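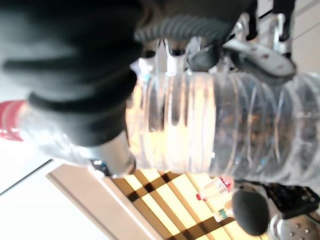
Large water bottle with red cap, held at the neck by the padded finger.

Gripper Working Practice Group – minutes, June 7, 2026
Chair: Morag Tosh. Apologies: MacLeish.

1. Minutes of the March meeting agreed.

2. Grip force on thin plastic. Limit for bottles to stay at 25 newtons – Korketti asked for 30, not agreed. Devcombe to reword clause 2.

3. Finger pads. To be checked at the start of each shift and changed if torn. Revau will send the pad log.

4. Floor area. Small items left within reach of the arm must be listed on the run sheet. Agreed.

Action: MT to circulate draft 32.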